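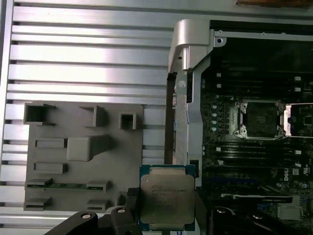
How does a robot learn to put a processor into a computer?

A person guides the arm through the job by remote control, again and again, and the recorded motions become the lessons it learns from.

BRILPORT, May. Skistik is very pleased to share that its shop in Brilport has begun a new round of hand-guided teaching for computer repair and assembly, built together with our good friends at Manolakis, who print the fixture trays. 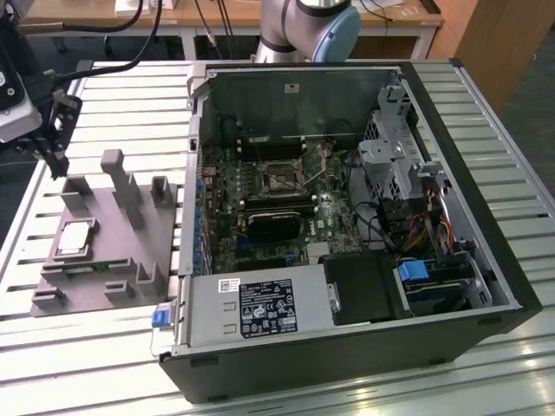 The project goes by the name Gedadness, and it will gather 115 hours of guided work over 3 months. Operators sit down for 90 minutes at a stretch, and new people are more than welcome to take a turn at the controls (most of them ask for another!).

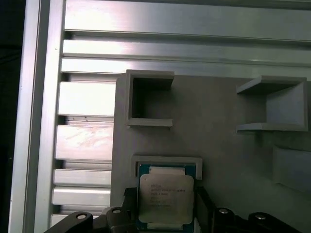
The gripper with an Intel Xeon processor at the gray fixture.

We have found that small corrections are worth keeping. When an operator slows down or nudges the chip a little to one side, that goes into the record along with everything else, and our training team is grateful for it. 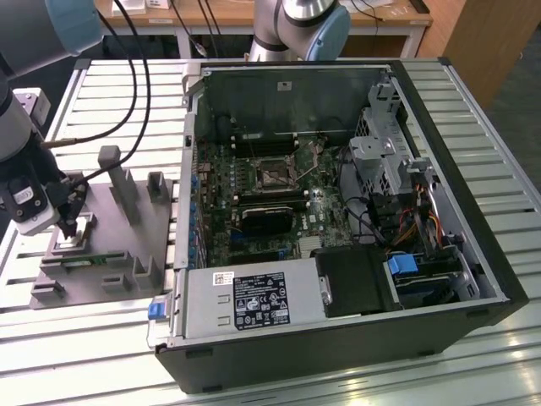
Repair shops and schools that would like to send along a task of their own can write to the Skistik front office through the end of the project. We have room for 13 outside tasks.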